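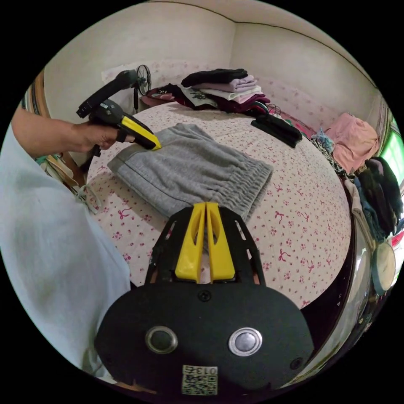

Grey joggers folded on the bed, small black fan by the back wall

Renting in Mestden: is the damp my problem?

mustham_mo
Jan 4, 2026
Bedroom wall on the north side has gone black behind the wardrobe again. The agent says it's condensation and I should open windows. Rent is 12 months fixed and I'm paying for heating that goes straight outside. Has anyone got them to pay for a survey?

Warrier
Agents always say condensation. Get a cheap humidity meter and write the readings down morning and night. I did that until July and they sent someone in the end.

Isla Ngata
I'd disagree a bit. Ours was condensation. We bought a Zakaleo dehumidifier, about £200, and stopped drying clothes indoors. Wall has been fine through two winters.

Warrier
So you spent £200 fixing the landlord's wall.

Isla Ngata
I spent it on not breathing mould. Could have argued for a year.

flat206
Same block as you I think, mo. The gutter over 203 leaks down that side. Go out when it's raining and look up before you buy anything.

mustham_mo
Didn't know about the gutter. I'm one floor under 203. Will take photos next time it rains and email the agent.

Warrier
Email, don't ring. Keep copies.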